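Minutes, Ospina Street Soup Night planning meeting, June

I'm doing the minutes again because my pen was out first. Britt-Marie Tangen ran things, and we got going a little after 7 p.m., once the folding chairs were unstuck from each other (they really do need oil!). If I've got anything wrong, tell me before the next one and I'll fix it.

**Last month's minutes**

Approved, with one change. I wrote that the lentil soup was "too salty" and the cook would like it to say "well seasoned." Fine by me.

**How many people to plan for**

We fed 46 at the last supper and ran low on bread before the second sitting. Britt-Marie wants to plan for a few more this time, and I agree, though I'd hate to be eating leftover minestrone for a week like I did in March. We settled on 60 bowls, with bread for everybody and a bit over.

**Soups**

This took most of the evening. We had six suggestions on the board and everyone had a favorite, me included (corn chowder, and I'm not sorry). After a lot of back and forth we picked chowder, tomato and rice, and a plain chicken noodle for the kids. The tomato one has to be vegan all the way through, so no butter at the end, please, even if it tastes better. The split pea people were gracious about it and will get first pick in the fall. 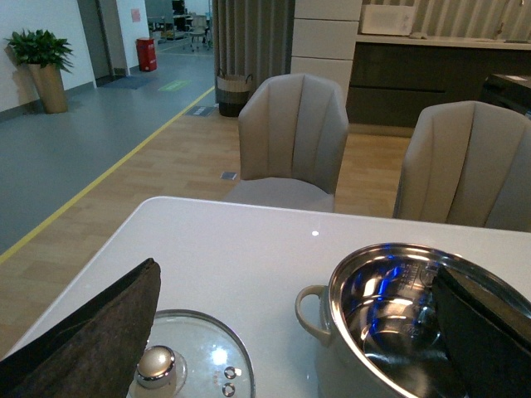 Grater, the deli on the corner, has offered us day-old rolls at half price. We said yes before anybody could think twice. I'm picking them up at 4 p.m. and I could use a second pair of arms, so call me if you have a car with a decent trunk.

**Money**

We have $200 set aside for groceries and I think we can stay under it if the chicken goes on sale. Keep your receipts! Last time I got one written on the back of an envelope, and while I believed it, I'd like the real thing. Suggested donation at the door stays at six dollars, kids free. There was some talk of raising it, and we didn't.

**Flyers and sign-up**

The Ternero print shop will run our flyers if we get the file over by noon the day before we need them. I've got a draft going, mostly green, and I was asked to make the time bigger and the carrot smaller. Sign-up stays on paper by the library door. We did look at using Drivia for the ride list, but half of us would have to learn it first, so it's back to the phone tree for now.

**Setup and cleanup**

Doors open at 5:30. Cooks come at 3, tables go up at 4:30, and I'd love it if we could be swept and out by 9 this time. Extension cords have to be taped down along the wall, and please don't plug two cookers into the same strip (we all remember the lights going out). Bring your own ladle with your name on it. I still have three from last time and would like my drawer back.

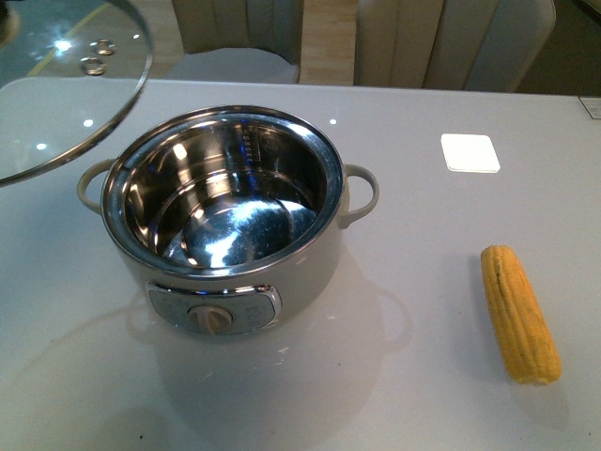 Can people bring a soup that isn't on the list?

Please save it for the fall supper, when we'll have a table for extras, and bring a dessert this time if you'd like to contribute something.

**To do**

- Me: rolls, flyer, calling the ride list
- Britt-Marie: grocery list, key to the hall
- Everyone: ladles, receipts, one dish towel each

We wrapped up at 8:40 and finished off the lemon bars. Next meeting is same place, 7 p.m., and it's somebody else's turn to bring the coffee.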